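Partages : 43
Commentaires : 2

Yamila Benítez loue trois chambres chez elle, à Pimbridge, depuis qu'elle a quitté l'hôtellerie. Elle y était entrée à 24 ans comme femme de chambre et en est sortie gouvernante générale d'un établissement de Grillville. Nous lui avons demandé comment on s'occupe du linge d'une petite maison d'hôtes, sujet sur lequel elle a des avis assez arrêtés.

Elle commence par les achats. « Les gens qui ouvrent une chambre d'hôtes achètent le lit, les rideaux, la vaisselle, et les draps à la fin avec ce qui reste. C'est l'inverse qu'il faut faire. Un sommier moyen, le client s'en remet. Un drap rêche, il vous en parle au petit déjeuner. » Elle-même travaille avec trois jeux par lit : un sur le matelas, un au lavage, un dans l'armoire. Avec deux jeux seulement, il suffit d'une machine en panne ou d'une semaine de pluie pour se retrouver à repasser des draps humides à l'heure des arrivées.

Pour la matière, elle s'en tient à la percale de coton. Elle a essayé le satin de coton pendant une saison et l'a trouvé trop chaud en juillet. Le lin lui plaît, mais elle le garde pour son propre lit. « Certains clients croient qu'il n'est pas repassé par négligence. J'ai eu la remarque, je n'ai pas discuté. »

Reste la question de la couleur. Dans les hôtels où elle a travaillé, tout était blanc, parce que tout partait ensemble à la blanchisserie et bouillait. À la maison, elle admet les tons clairs, le beige, l'écru, à condition d'acheter tous les jeux en même temps. Un drap remplacé deux ans plus tard n'est jamais de la même teinte que les autres.

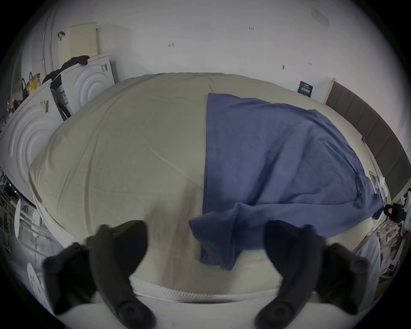 Kirsty Crichton n'est pas de cet avis et tient au blanc partout, même dans une maison de trois chambres : une taie perdue se remplace dans n'importe quel magasin, et l'on peut détacher sans craindre une auréole plus claire. Yamila Benítez connaît l'argument. « Elle a raison pour les taies. Mais un blanc lavé à l'eau calcaire devient gris, et le gris, on le voit tout de suite à côté d'une serviette neuve. Chez nous l'eau est très dure. »

Elle lave à 60 degrés les draps et les taies, à 40 les housses de couette quand elles ne sont pas tachées. Pas d'assouplissant, qui encrasse les fibres et finit par rendre les serviettes imperméables. Un demi-verre de vinaigre blanc dans le bac le remplace. Les taches de maquillage se frottent au savon de Marseille avant la machine, celles de sang à l'eau froide. Pour l'autobronzant, elle n'a pas trouvé.

Le tambour ne doit être rempli qu'aux deux tiers. C'est le point sur lequel elle revient le plus souvent. Un drap-housse tassé avec sa housse de couette ressort en boule, les coins pleins de taies et de chaussettes, mal rincé. Elle ferme donc les boutons des housses avant de les laver et passe les draps-housses à part.

Elle a longtemps hésité à confier le linge à l'extérieur. Une blanchisserie, Vitale, lui avait fait un devis de 652 euros par mois en haute saison, livraison comprise. « Pour trois chambres, ce n'était pas possible. Pour dix, j'aurais signé le jour même. » Elle a préféré changer de machine et installer deux étendages dans l'ancienne buanderie.

Les oreillers demandent moins de travail qu'on ne le croit. Elle met sous chaque taie une housse de protection à fermeture éclair, lavée toutes les deux semaines, et les oreillers eux-mêmes ne passent en machine que deux fois par an.

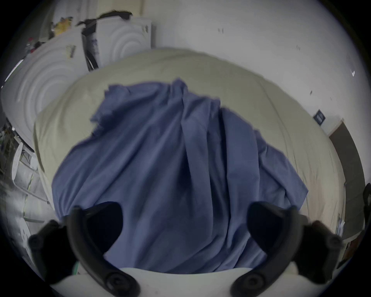 Le séchage est plus délicat que le lavage. Un garnissage en plumes encore humide au centre sent mauvais au bout de quelques jours et il n'y a plus grand-chose à faire. Elle compte une journée entière, en retournant l'oreiller plusieurs fois, et ne le remet sur un lit que le lendemain.

Les draps usés ne sont pas jetés. Le milieu part en premier, les bords restent bons longtemps, et elle y taille des taies ou des chiffons. Le reste va à la ressourcerie Grodirico, qui prend le coton même troué.

Quand on lui demande ce qu'elle conseillerait à quelqu'un qui débute, elle parle de l'armoire. Une étagère par taille de lit, avec une étiquette, et les jeux rangés à l'intérieur d'une de leurs taies. « Je le faisais déjà à Grillville. Les saisonniers râlaient la première semaine, ensuite ils le faisaient chez eux. »

Propos recueillis le 6 mars 2020.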